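Wirketti Football Club, selection and committee meeting, May 2023

I'm doing the minutes again, so apologies in advance for the spelling. We kicked off a bit after seven at the clubrooms and had enough people for a vote on everything except the bar roster, which we've put off.

## Last meeting

Minutes accepted. The missing corner flags have been found in the boot of my own car, so that item is closed and I'd like it not brought up again.

## Squad for the Pornano Cup

This took up most of the night! We had 27 names down after the trials and the organisers want the list trimmed before we travel in June. The coaches read out their picks, and there was a fair bit of grumbling about leaving out two midfielders who'd played nearly every game last season. I said my piece (I'd have kept the taller one for set pieces) and got outvoted.

What we settled on:

- Three keepers travel, even though one of them is still getting over a crook ankle.
- The left back spot stays open until after the friendly against Mac Giolla.
- Anyone who misses out stays on standby and keeps training with the group.
- The coaches will ring every player before the list goes up on the noticeboard. Last year people found out from the group chat and it was pretty ordinary.

We also argued over whether to start with a back three. I like it, the defenders don't, and the coaches are going to try it for a half against Mac Giolla and see how we go.

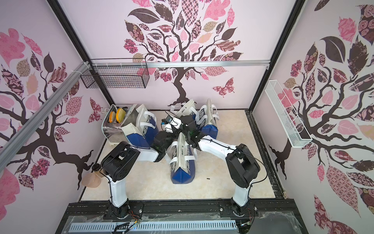
## Money

The bank balance is $2849, with the sausage sizzle takings still to go in. Deposit on the bus is $500 and we agreed to pay it this week. Players will chip in for their own meals. I asked if we could stretch to new bibs as well and the answer was "maybe", so I've written down maybe.

## Kit

Rastetti have sent a quote for the away strip and the colour is closer to mustard than the gold we asked for. I quite like it! Most of the room did not. We'll ask for another sample before ordering, and they need to know that the number 11 shirt has to come in an extra large this time.

## Ground

The far goalmouth is a bog again. Training moves to the top oval until it dries out, and could whoever has the key to the light box please hand it back.

## Other business

- Under-twelves want to be ball kids for the Mac Giolla friendly. Agreed, with a parent on each side of the ground.
- Someone suggested a new club song. Held over.
- First aid kit needs tape and ice packs. I'll pick them up.

Next meeting is in June, after the friendly, same place. Closed a touch before nine and the heater was switched off.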